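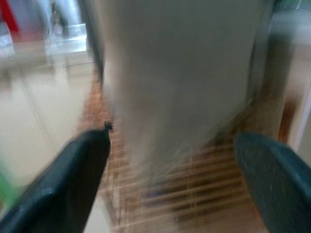
Getting through a long crime series without wrecking the lounge room

We finished all 19 episodes of Rivadeneyra in February, and by the end the couch had more salsa on it than the chips did. It's a smuggling drama with two families, three ports and a great many men in linen jackets who look at the sea before doing something awful. It also has subtitles, so you can't look down at your plate. The tips below were learnt the hard way.

Food you can eat blind

Anything that needs a knife is out. So is soup, and so is rice, unless you like finding it in the remote. We've settled on toasted flatbread cut into strips, cold roast potatoes and a bowl of something thick to dip them in. The dip that works best is 300 grams of plain yoghurt left to drain in a clean tea towel over a sieve while you make the rest of dinner, then stirred up with garlic, salt and lemon. It stays on the bread even when a boat blows up.

Put the bowl on a damp cloth and it won't slide when somebody lunges for the volume.

The volume

Every modern crime drama is recorded at two levels, mumbling and gunfire. Look in your TV's sound menu for a night mode, which squashes the difference. If there isn't one, turn the bass down before you touch anything else. The soft furnishings help too. Our lounge has floorboards, and a rug did more for the dialogue than the soundbar we'd been eyeing off for a year. 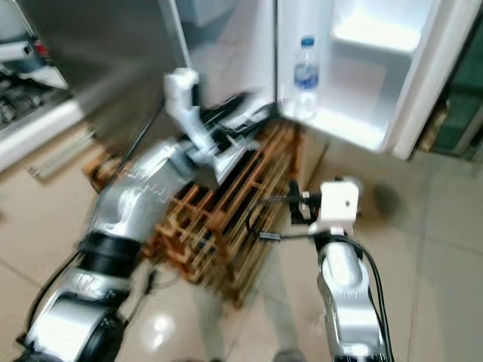
Pausing is where most of the trouble starts. One person calls a loo break, another decides it's a tea break, and by the time everyone's back you've lost the thread of who was selling what to whom. Our rule is that the pause lasts as long as the kettle. It falls down at the fridge, of course. You get the door open, stand there in the cold light weighing up the cheese, and the warrant has been served without you. Load a tray before the opening credits, drinks included, and leave it on the shelf at chest height so it comes out in one go.

Keeping track of who's dead

Stick a sheet of butcher's paper to the inside of the pantry door and write names on it as they turn up. Cross them off as required. With Dondevcombe, a Sunday-night murder thing set in a village with about four streets, we barely filled a corner. Rivadeneyra took both sides, and we still mixed up the cousins.

Spills, by type

Red wine on a wool rug: blot, don't rub, then cold water and more blotting.

Chocolate: let it set hard and lift it with the back of a spoon. You've got 20 minutes until the next cliffhanger, use them.

Butter from popcorn: cover it in bicarb, leave it overnight, vacuum on Thursday or whenever the series finishes.

Dip on the remote: take the batteries out first, then a barely damp cloth and a toothpick around the buttons.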